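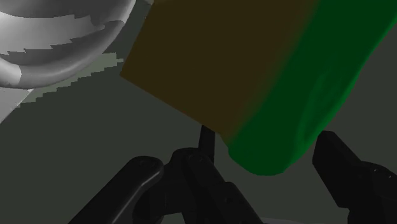 Who Gets the Easy Boxes? Automation at the Dellwood Returns Room

Julián Ortuño
Work and Technology, final project report
November 19, 2024

1. Where I went

Osetwood sells kitchen goods and sends them out from a warehouse in Dellwood. What customers send back goes to the returns room, where people open the boxes, decide whether the thing inside can be sold again, and put it on a shelf or in a bin. In March the company brought in a robot arm with a two-finger gripper to do part of the sorting. The people there call it Jusell, after the label on its crate, and by the time I showed up the name had stuck well enough to be on the shift schedule.

I spent 8 shifts in the room and interviewed four of the people who work there. I also sat with the technician who tries out new grips in simulation before they go to the real arm. Management gave me a tour, a safety vest and a brochure. The vest was the most informative of the three.

2. What the arm took over

The plan was to give the arm the dull work. Everyone I interviewed agreed that it got the dull work. The trouble is that the dull work was also the rest.

Before March, a sorter's hour was a mix. There would be a chipped casserole dish with an angry letter in it, then a run of unopened boxes that could go straight back on the shelf. The unopened boxes were where people talked, stretched and thought about dinner. Those now go to the arm. What reaches the human tables is the chipped, the leaking and the item that is plainly from another store. One sorter told me her day used to have "hills and flat parts" and is now all hills. She also said her back feels better, and asked me to write down both.

The daily target for the room was raised to 108 items per person when the arm arrived. It was dropped again after two weeks, quietly, by means of a new sheet taped over the old one.

3. The part where people help the robot

The brochure says the arm works independently. On the shifts I watched, it stopped often enough that a person had to be assigned to it. Soft packaging gave it trouble, and so did anything that could roll. When it stops, a light comes on and somebody walks over, turns the item a little and presses a button. This job has no title and no extra pay, though it takes some skill – the experienced sorters turn an item before the arm has a chance to object.

The technician knows about these stops, and much of the simulation work is aimed at them. Simple shapes get placed near the gripper and the approach is run again and again from different angles. A grip that behaves on the screen may still fail on a real bag. The sorters can often say why, but there was no regular way for them to tell the technician until one of them started leaving notes on the keyboard. It remains the only feedback system I found in the building that everyone used.

4. Limits of this report

Four interviews are few, and all of them were with day shift. I had no access to injury records, so the remark about the back is one person's back. I also got fond of the arm, which I am told happens to most people in the first week and wears off.

5. What I would suggest

Send some of the unopened boxes back to the human tables, even if the arm could do them. Give the helping job a name and a line on the pay slip. Put the technician in the returns room for one shift a month, with a chair. When I read these out to the four sorters, they approved all of it and asked mainly about the chair.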